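Brermont Listing Manager – Owner's Set-up Guide
Section 2: Preparing your home listing

1. Sign in and choose New Listing. Type the street address slowly – Plerkell suggests matches, and the first isn't always yours.
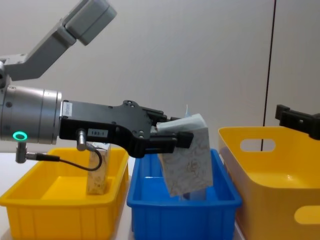 2. Write your description, up to 3000 characters. Mention the verandah, the garage and anything else you've loved about the place.

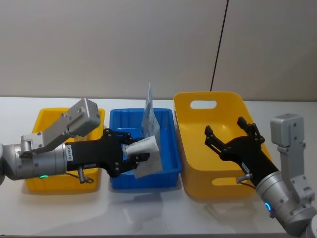 Note: the first 500 characters show in search results, so pop the bedrooms and land size up there.
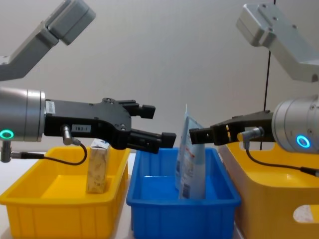
3. Open Inclusions and tick whatever stays with the house. Curtains and the dishwasher are the usual ones, bless them. Small things such as plastic storage bins lined up on a white tabletop don't need an entry unless you're leaving them for the buyer.

Caution: changing the price after publishing sends an email to every saved buyer.

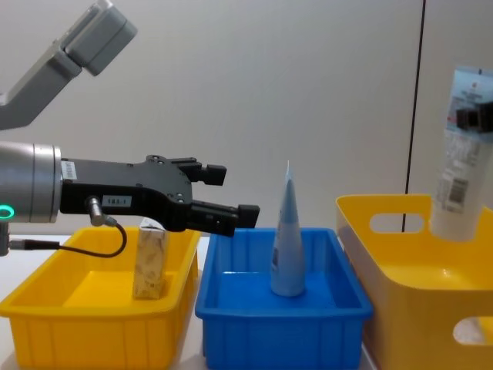
4. Choose Preview, have a good read with a cuppa, then select Publish.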